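About us

Grodamitz is a sliced bread bakery and table supply service. We bake tin loaves, slice them to a stated thickness and deliver them to canteens, day centres and schools that serve bread at a shared table. The business was set up as the bread section of Andmont, a catering supplier, and has traded under its own name since June 2009. Andmont remains a customer and has no share in the company.

What we make

The range is deliberately short. There are two doughs, a light wheat and a mixed wheat and rye, both baked in square tins. The square section is chosen for slicing: each slice has nearly the same area from one end of the loaf to the other, and portions can be calculated without weighing. Loaves are cooled on open racks until the core temperature has reached 25 degrees, then sliced and bagged. Bread sliced warmer than this compresses under the blade and the crumb tears at the lower crust.

Slices are supplied at 12 mm as standard. Other settings are possible for standing orders but not for single deliveries, as the blade frame has to be changed over and cleaned.

Premises

The bakery occupies the ground floor of a former dairy at Ukaven. The floor area is 170 square metres, divided into a flour store, mixing and proving, the oven room, and slicing and packing. Packing is separated from the oven room by a strip curtain and has its own extraction. Ovens are deck type, supplied and serviced by Isaksson.

At the front of the building is the tasting room, with seating for customers who wish to compare doughs before placing an order. It is also used for the serving courses described below.

Deliveries

We deliver to 34 addresses on weekday mornings. Crates are returned on the following run and washed at Ukaven. Orders can be altered until noon on the day before delivery. Later changes are accepted for quantity only, upwards, and subject to what has been baked - the dough is mixed in the afternoon and cannot be reduced after that point.

Serving courses

Kitchen staff from customer sites may attend a half-day course in bread service. It covers storage after opening, plating, portion planning, crumb control and the wiping down of tables between sittings. Bread is put out on round plates in small stacks and replenished from the bag, as a large stack dries at the edges before the lower slices are reached. Trays are hand-lettered in marker so that they can be told apart during a sitting.

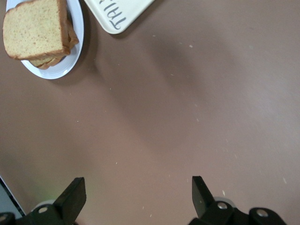

Sliced bread on a plate, with a marked tray alongside.

Courses are free of charge to customers with a standing order. Places are limited and are allocated in the order in which requests are received. Participants should bring indoor shoes. Aprons are provided.

Allergens and specifications

All products contain wheat. The mixed loaf also contains rye. Specification sheets are sent with the first delivery and again whenever a recipe is altered. The current sheets are valid from August 1, 2017 and replace all earlier versions.

Visits to the bakery are by appointment - please use the contact form and state the number of visitors.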